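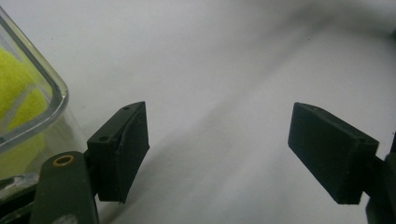

Worktop thread, as promised, typing this on the bus so bear with. Went with the pale one in the end. It's that greyish white, very bright, and yes it does show a soft shadow under anything you put near it. I like that. My sister says it looks like a dentist's.

Background for anyone new. Rented flat in Lonley, tiny kitchen, old top had swollen up by the sink and gone like a wet biscuit. Landlord said do what you like if you pay for it. So I paid for it.

271 quid all in. That's the top, the edging strip, two tubes of sealant (second tube was my own fault) and delivery. Budget was 200. Oh well.

Colour is called Irero. No idea. Sample was the size of a playing card and looked properly cream in the shop, got it home and it went grey. Stuck it on the old top with Blu Tack for a week and looked at it morning and night. Do this!! Shop lights lie

The other one I nearly had was Bosomo, darker, sort of wet slate. Lovely. But my kitchen window faces a wall and by 4pm in January it would of been like cooking in a cupboard.

Cleaning, which is what most of you asked. Warm water, drop of washing up liquid, cloth, dry it with a tea towel after. That's it. If you don't dry it you get smears and on a pale top you see every one when the sun's low

Tea is fine. Red wine fine if you get to it that evening. Turmeric NOT fine. There is a yellow patch by the kettle the size of a 10p and it has been there since the second weekend.

Bicarb paste took it down a good bit. Left it 30 minutes under cling film, wiped off, did it again next day. Still there if you know where to look, I know where to look

Don't use the scratchy side of the sponge. Did one test bit round the back behind the bread bin and it went dull. Bread bin lives there for ever now

Someone asked about crumbs. Yes you see crumbs. You see coffee grounds from across the room. I wipe it more than I ever wiped the old one, which was brown and speckled and hid everything, including I think things from before I moved in.

Right, stuff on top. I had far too much. Everything came off for the fitting and went in boxes in the hall, and then I only let things back when I wanted them. Kettle same day. Toaster next morning. Knife block took till Thursday

Never came back: the fruit bowl (fruit's on the shelf), the big spice rack, a jar of wooden spoons where I used two, the slow cooker, post. So much post.

Spices are in the drawer lying down now, labels up. Yook did the little sloped trays, they clip together and you snap off the end to fit. Mine's one notch too wide so it's jammed in at a bit of an angle. Works. Don't pull it too hard

Slow cooker is up for grabs by the way, works, lid has a chip. Collect from Lonley, message me

Joins — one join, in the corner. Fitter put it left of the hob and I wish it was on the other side, I chop there and the knife handle catches it. My fault for not saying. Decide where you chop before they cut anything, they won't ask

Sealant: masking tape either side, run it, smooth it with a wet finger, tape off while it's still soft. First go I left the tape on overnight and it all came up like chewing gum. Hence tube two

Heat. Leaflet says trivet always. I've got a cork one and a folded tea towel and I've been good, so can't tell you what happens if you're not. Not finding out at that price

Was it worth it over doing the whole kitchen? Quote for new doors as well was 1000 and the doors are fine. Ugly, but they shut. New top and clean tiles and it looks like a diffrent room in the mornings.

Still to do — regrout behind the hob, sort the drawer of takeaway menus and dead batteries, find somewhere for the washing up bowl that isn't the floor. Suggestions for the bowl welcome, it doesn't fit under the sink, I've tried it every way up

my stop, will answer the rest tonight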